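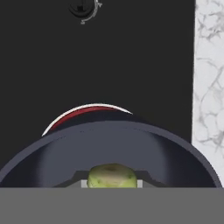 Ticket 909: Skemum river trap, logged catch weight higher than weight landed at the quay

Reading time: 8 min
16 comments

Status: closed, with one item carried over
Site: Drustetti, lower basin, downstream of the footbridge
Equipment: Skemum floating litter trap, single basket, Piras load cell on the lifting arm, solar supply
Reporting: Wesetti portal, hourly upload
Severity: medium (data wrong, trap still collecting)

Reported fault

The weights shown on the Wesetti portal do not agree with the weights from the quay scale when the basket is emptied. The portal figure is always the higher of the two. The difference varies between lifts. On the worst lift in May the portal gave 40 kg and the quay scale gave 16 kg for the same load. Both figures were written in the site book at the time, and the quay scale was checked with test weights the same afternoon and found correct.

The site also reports that the portal sometimes shows a small negative catch overnight. It was not clear at first whether this belonged to the same fault. It has been kept on this ticket.

Why it matters

The catch weights go into the monthly figures for plastic removed from the basin. If wet weed and water are being counted as plastic, the published total is too high and has to be withdrawn. The May total has been taken down from the public page until this ticket is closed. Earlier months have been left up with a note.

What was known at the start

The load cell was fitted new when the basket was replaced in March. The old basket had a coarse mesh floor. The new one has a finer floor so that bottle tops and pellets are kept. Nobody at the site had seen disagreement before the change, but the quay scale was not used on every lift then, so absence of reports is weak evidence.

Controller software is the version supplied with the trap. No settings had been altered by the site except the upload interval, which was set to one hour.

Log

Entry 1

Asked the site for the raw controller file. The portal only shows the processed figure. The file arrived the same day and covers the whole of May.

Raw readings are taken every minute. The hourly portal figure is the mean of the last 8 raw readings before upload, less the tare. This matches the manual.

Checked the arithmetic for several hours picked at random. The portal is doing what it says. The error is in the raw reading, in the tare, or in both.

Entry 2

Load cell check. The basket was taken off the arm and test weights were hung in its place, going up and then down. The reading followed the weights within the tolerance on the Piras data sheet, with no sign of sticking. Repeated with the arm swung out over the water and again over the quay. No change.

Cable gland opened. Dry inside, no green on the terminals. Closed again with a new seal as the old one had flattened.

Load cell ruled out.

Entry 3

Looked at the supply, as a low battery can shift the reference voltage. Battery voltage is in the raw file. It falls overnight and recovers by mid-morning, as it should. Plotted it against the weight reading for the hours with no change in the basket. There is no visible relation. The negative readings do not line up with the lowest voltage either.

Supply ruled out.

Entry 4

Tide. The trap rises and falls with the basin but the lifting arm is fixed to the pontoon, and the pontoon moves on its piles with some lag. If the basket is partly afloat when the arm takes a reading, the load cell reads low, because the water is carrying part of the weight.

Compared the weight readings with the tide table for the basin. The negative readings all fall near high water. This is a clear match.

The manual says the arm should lift the basket clear of the water before each reading. Asked the site to watch a full cycle. At low water the basket comes clear. Near high water the arm stops with the underside of the basket still touching. The upper limit switch is tripping early.

Entry 5

Limit switch inspected. The bracket has two slots and the switch had been fixed in the lower one. The drawing for the new basket, which is deeper than the old one, calls for the upper slot. The change of slot is on the second sheet of the drawing, and the site copy only had the first sheet.

Switch moved to the upper slot. Watched three cycles through high water. The basket now comes clear each time.

Negative readings have not come back since. This explains the overnight fault. It does not by itself explain readings that are too high at emptying, so the ticket stays open.

Entry 6

Tare. The controller takes a new tare whenever it is restarted, and uses that value until the next restart. It does not check whether the basket is clear of the water at the time.

The raw file shows a restart in the early hours on several nights in May. On each occasion the tide was high. With the switch in the wrong slot, the tare was taken while the basket was partly afloat, so the stored tare was too small. Every reading after that, with the basket properly clear at low water, was too large by the same amount.

This accounts for part of the difference on the worst lift. It does not account for all of it. The remainder is too large to be scale error.

Entry 7

Why the restarts? The controller has a timer that restarts it if the upload fails repeatedly. The mobile signal at the footbridge is poor. Uploads fail most often overnight. No cause has been found for the time of day and it may lie with the network.

Asked whether the timer can be switched off. It can, but the manual advises against it, as a hung controller would then need a visit. Timer left on. Tare behaviour changed instead, see Entry 9.

Entry 8

Drainage. The remaining difference was still there after a hand tare with the basket clear, so the basket itself was looked at with a load in it. After the lift, water ran out of the basket for several minutes. The reading was falling the whole time. The manual allows one minute for draining before the reading is taken.

Basket emptied and turned over. The fine floor was blocked over most of its area by filamentous weed and torn film packaging lying flat on the mesh. Cleaned with a stiff brush and the quay hose. Put the same load back, dipped it and lifted it again. It drained well inside the minute and the reading settled at the quay scale value.

The fouled floor is therefore the other part of the fault. Water was being weighed along with the catch. The old coarse floor would not have held it.

Entry 9

Changes made:

Limit switch in upper slot, position marked with paint pen.
Automatic tare on restart disabled. Controller keeps the last good tare.
Hand tare to be done after each emptying, basket clear and floor brushed.
Drain delay before a reading raised from one minute to five.
Second sheet of the drawing added to the site folder.

A longer drain delay uses more battery, as the arm brake is held on for the extra time. Voltage was watched over the following nights and the margin is acceptable. It should be looked at again before winter.

Entry 10

Checked after two weeks of normal running. The quay scale was used at every emptying. Portal and scale agree within the tolerance of the two instruments on all lifts. No negative readings. The controller restarted twice and kept its tare both times.

Site asked whether the load could be sorted before weighing so that weed is excluded. This is outside the ticket. The load cell cannot tell weed from plastic. The monthly form already has a line for organic matter, to be filled in from the sorting table, and it had been left blank. It should be filled in.

Correction of past data

May can be recovered for those lifts where the quay scale figure was written down. Those figures replace the portal ones. For the others there is no sound way to separate tare error from held water, and they have been marked as not usable. They have not been estimated.

Wesetti were asked to overwrite the affected hours. They do not overwrite, but they can attach a flag that keeps an hour out of the total. Flags are now in place and the May page is back up with the lower total and a line saying why it changed.

March and April: the same switch position and the same floor were in use, so the same fault must be assumed. Note on the page reworded to say the totals are likely to be too high.

Carried over

Floor mesh. Brushing after each emptying works but depends on someone doing it. Skemum have been asked whether a ribbed insert is available to hold flat film off the mesh. They reply that one is made for the larger trap and may fit if trimmed. A sample has been requested. New ticket to be opened when it arrives.

Comments on this ticket are closed. For other sites with the fine floor: check the switch slot first, with the basket watched through a full high water, before touching the load cell calibration.

Shared 8 times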